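Workshop Tips: Working Alongside the Door Robot

These notes are for bench and fitting staff at Vellthorpe. Since April the robot we call Simon has taken over the repeat testing of knobs and latches, and new jobs are tried in simulation before they run on the floor. Most of the tips came from the people on the fitting line. Send additions to Alfie Catterall.

Before your shift

Read the overnight sheet before you touch a test door. It lists each door by job number and says where the run stopped. If a run stopped early, leave the knob as you find it until someone has written down its position.

Wipe down knobs and backplates with a dry cloth. Polish and oil leave a film, and the fingers slip on it. If you have to use cleaner, wipe again with a clean cloth and give it ten minutes.

Keep screws and bits in the lidded trays. Loose screws on the floor get under the base and throw off its position.

Setting up a new knob

Measure the knob across its widest point and again at the neck, and enter both. People tend to skip the neck. The robot needs it to know how far in it can reach before it touches the rosette.

Check the simulated approach on the bench screen before you release the job. Look at the side of the knob nearest the finger and make sure there is room between them before the grip closes. Drum-shaped knobs on a tall backplate need a close look, as the grip can hide most of the neck when you view it from below. Turn the view until you can see the neck clearly.
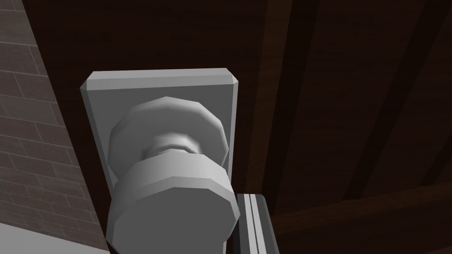
When a run stops

Press hold first, then walk over. Hold keeps the arm where it is. The red button cuts power, and you will have to set the zero again afterward, so save it for when someone could get hurt.

Write down the cycle number. Job 272 stopped at cycle 3,463 and the cause was a worn spring in the latch. We found it quickly thanks to the number on the sheet.

What has changed for us

Hand testing used to mean turning the same knob all morning. Bradley Lockwood did it for years and had the sore wrist to show for it. He now spends that time on fitting and on checking returns.

There is more reading and typing than before, and some people don't care for it. Ask for a second person on your first 3 setups. You won't be marked down for it.

Hand checks are still ours. A person turns every finished knob before it is packed, and if it feels gritty or loose, pull it, even if the sheet says it passed.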